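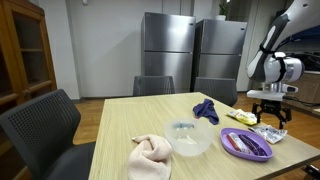 20th June

Brine test, second run. Pork shoulder from Geerts, bone out, cut into two pieces of equal weight. One went into a 4 percent salt brine, the other was dry salted at the same rate by weight of meat. Both held in the fridge for 36 hours, uncovered for the last part.

Oven at the low setting, rack in the middle. The probe read 7 degrees under the dial again, so I corrected for it. I should replace the door seal before December, when the oven runs most days.

The wet piece released more liquid in the pan and browned late. The dry piece colored evenly and sliced cleaner. Salt level was the same to my taste, maybe a touch stronger near the surface on the dry one. Texture at the center: no difference I could defend.

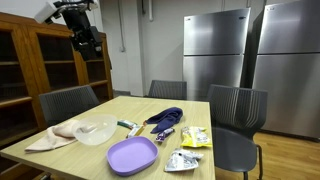 Pan juices from the wet piece were too salty to reduce. Cut them with unsalted stock and used them for beans. The dry piece gave a usable sauce with nothing added except a spoon of mustard.

Dinner at the Trindutgate place afterward was off the table, kitchen closed for repairs. Ate the pork with the beans and some bread from Bruvovstead — crust good, crumb a little tight.

Next run: dry salt only, same cut, 2 percent instead of 4, and weigh the meat before and after roasting. I forgot the second weight today and the yield column is blank.

Order more coarse salt. Sharpen the boning knife.

We use cookies to improve your visit. By continuing to browse you accept our cookie policy. Accept | Settings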